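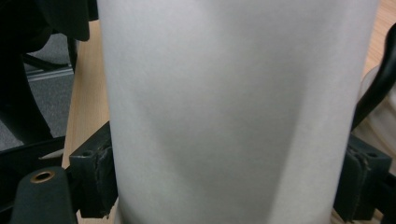

Week 7: Grip force faults and the Bunmont incident

Read these notes before the lab. Bring a printed copy if you can, as the bench computers will be in use.

Background

Last July the Bunmont teaching lab ran a set of pick-and-place trials with disposable cups. The gripper had two fingers with soft contact pads, and its closing force was set in software. Over 232 trials the arm dropped or crushed 13 cups. The crushed ones were put down to weak cups and the trials went on. The next one was half full of hot water, and it collapsed over Kristaps Lill's hand. He had a minor scald and was back the same afternoon.

Forough Khosravi wrote the incident report. The points below are taken from it.

What went wrong

The force limit was stored in the controller as a raw value, 2432, with no unit beside it. After a firmware update the controller read that value on a different scale, and the fingers closed harder than anyone had asked for. The log recorded the command sent to the motor. It did not record the force at the pads, so every entry looked normal.

The pads were also worn. A worn pad grips unevenly, and part of the load goes through the harder material behind it. Filippos Raptis had turned the limit up twice to stop cups slipping – a fair response to slipping, but he didn't write it down, and the next group started from his setting.

Paper cups are poor at showing you the problem. The wall bends a long way before it gives, and a shallow fold can look like nothing much. With an empty cup you lose a cup. With a full one the contents go over the rim well before the wall fails.

Fault or failure?

We use the terms this way in this course. The fault was the scale error. The error state was the excess force, present in every trial after the update. The failure was the collapse. Worn pads were a second fault, and the report treats them separately. Note that the slipping and the crushing had different causes, although they were entered under one heading in the lab book.

Changes made

Force limits are now entered in newtons and checked against a spring gauge at the start of each session.
Pads are inspected before use and replaced when the edges fray.
Any change to the limit goes in the lab book with initials.
No hot liquids within reach of the arm. Cold water only, and only after Setareh Shirazi or the duty demonstrator has signed off the gauge reading.
Hands stay outside the taped area while the motors are live.

For the lab

Work in pairs. Measure the closing force at three settings with an empty gripper and the gauge, then plot it against the commanded value. Repeat with the old pads from the spares drawer. Write half a page on where you would put a second, independent check on force, and what it should do when it trips. Opening the fingers is not always the safe answer – think about what is being held and what is underneath it.

Hand your plots to Ladan Shojaei by the end of the session.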